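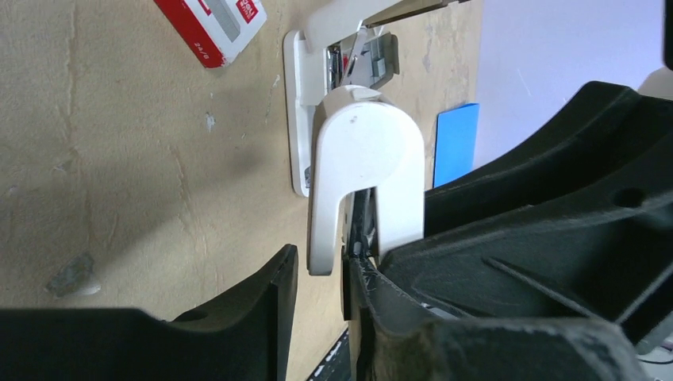 Stapler jams every 30 sheets or so, is it me or the staples

Last updated: March
14 replies - 3 shares

tabbycabinet
White desktop stapler, takes 24/6, and I feed it 24/6 from a box that says 24/6 on the side in case I forget. It was fine for years. Since January it does a lovely clean job for a while and then folds one staple into a little pretzel and refuses to go on until I open it up and apologize. The stapler is a Hesta. Staples are whatever the supply closet had. I do tenant packets, so we're talking 84 of them at the start of each month, none thicker than a dozen pages. Do I need different staples, a different stapler, or a different job?

gluestick_emeritus
Staples. It's always the staples. "24/6" tells you the wire gauge and the leg length and nothing at all about whether the factory cared. Cheap strips are glued badly, so the last few come apart and lie down sideways in the channel. Buy Lindemann, pay the extra dollar, go on with your life.

pagefour
Disagree with the above, as is traditional. I've run the cheapest staples on earth through a Kemar for longer than some of my coworkers have been employed. The problem is dirt. Paper sheds, the dust settles in the channel, the pusher starts to drag, and the strip arrives at the front a hair late. Take the strip out, wipe the channel with a dry cotton swab, look at what comes off on the swab, feel ashamed, reload.

gluestick_emeritus
A Kemar would staple gravel. It isn't a fair comparison.

tabbycabinet
OK, swabbed. I'm not going to describe the swab. Got through 41 packets before the next pretzel, so that's something, but it still pretzeled.

oldmailroom
How are you loading it? Half the jams I used to get handed were from people topping up. They'd have nine staples left, push a fresh strip in behind, and the joint between the two would hang up at the front. Let it run out. I know it hurts.

tabbycabinet
...I top up. I top up constantly. I thought that was being responsible.

oldmailroom
It's a very common form of responsibility.

Desk_Lasagna
I top up too and have never had a problem, for the record. If a stapler can't handle a second strip, it's a bad stapler. They come in strips, what did they think we were going to do.

pagefour
Depends on the strip. If the ends are square, they butt up fine. If somebody snapped one in half to make it fit, you get a staple with a slight lean on it, and a slight lean is all it takes.

gluestick_emeritus
So we're back to staple quality. Thank you.

pagefour
We are back to people snapping them in half.

quietreams
Different question for the OP: where does it jam? If the crumpled one is stuck in the slot at the very front, the driver blade could be worn. Look at it with a flashlight. A healthy one has a flat, square edge. A worn one has a rounded corner and will push on one shoulder of the staple and miss the other, and you get that folded shape. There's no fixing it on the plastic-bodied ones, at least nothing worth your time.

Also check the little plate on the base, the one that curls the legs under. On many models it turns around to make the legs splay outward, for temporary pinning. If somebody turned it halfway you'll get all kinds of modern art.

tabbycabinet
Plate is straight. I checked the blade and it looks square to me, but I've never seen another one, so I have nothing to hold it up against. Jam is right at the front, yes.

Desk_Lasagna
Just buy a Desov. Mine does 30 sheets in one bite and sounds like a car door.

oldmailroom
She's stapling a dozen pages. She doesn't need a car door.

Desk_Lasagna
Everyone needs a car door.

binderclipper
Late vote for binder clips. Nothing to jam, nothing to load, and the tenant gets a free clip.

gluestick_emeritus
84 free clips a month. You're not paying for them, I take it.

quietreams
One more thing on technique, and I'll go away. Put the stapler flat on the desk and press with the heel of your hand, straight down, all the way, in one go. People who pick it up and squeeze it tend to stop short when they feel resistance, and a staple that's been half driven is a pretzel by definition. Also keep it out of the drawer with the eraser crumbs.

tabbycabinet
Update for whoever finds this later. I cleaned it again, let the old strip run all the way out (agony), loaded one whole unsnapped strip, and pressed like I meant it. Did the full 84 this month with one jam. That one was me squeezing it in midair while on the phone, so I'm not counting it.

gluestick_emeritus
Same staples?

tabbycabinet
Same staples.

gluestick_emeritus
Give it until April.

pagefour
I'll be over here with my swab.

tabbycabinet
Is there a way to get the bent one out without using a letter opener, by the way? I've gouged the channel a little and now I'm worried I've started a whole new thread.

oldmailroom
Needle-nose pliers, tray open, pull toward the front. And yes, you probably have.

296 views - 3 shares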